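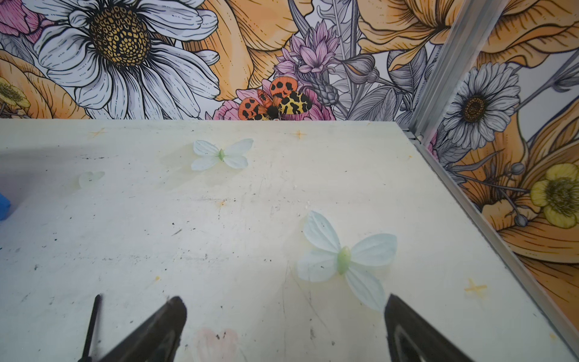
Pellstead 自粘壁纸,贴了大半年来交作业

先说结论:会回购,但不会再挑大花的款。

我买的是他家的花卉线描系列,黑色描边,里面填粉、橙、淡紫、黄,远看像手绘的。当时纠结了好久,另一家 Gasser 的素色款便宜不少,可我实在受不了一整面灰墙了!下单五卷,用掉四卷多一点,剩下的边角料拿去包了抽屉底。

到手第一感觉是厚,比我以前在 Sokport 市场淘的散装货厚实多了,卷边也不厉害。背面有格子线,裁的时候很省心。味道嘛,拆开有一点,我五月贴的,天天开窗,一个星期左右就闻不到了(我妈说还有,我鼻子可能不太灵)。

说说贴的过程。说明书写着可反复揭贴,最多7次,我揭到第三次粘性就明显变差,边上开始翘。所以第一幅一定要拿铅垂线吊直,别偷懒用门框对,我家门框是歪的,害我白撕一整幅。刮板附送的那块太软,我后来换了 Plurnano 的毛毡刮板,气泡少了一大半。

最头疼的是对花。这种大花图案,花瓣和叶子都有黑边,错开两毫米都看得清清楚楚,碎花款就没这个烦恼。墙角我也翻了车,原本想整幅折过去,结果阴角处绷得紧紧的,过两天就鼓起来。正确做法是在墙角断开,另一面墙重新起一幅,压一点点边。费料,可是服帖。

耐脏程度还可以。酱油点子用湿布能擦掉,圆珠笔不行,酒精擦完颜色会淡,千万别试。靠暖气那边有一条接缝张了嘴,补了点白胶,现在还好好的。

价格方面,加上刮板和运费一共2,309,心疼是有点心疼的,不过比请人刷墙画便宜多了。

打分的话,图案给满分,胶给七分,附送的刮板不给分。想买的朋友记得多买一卷,同一批次的,我后来问过客服,隔批会有色差。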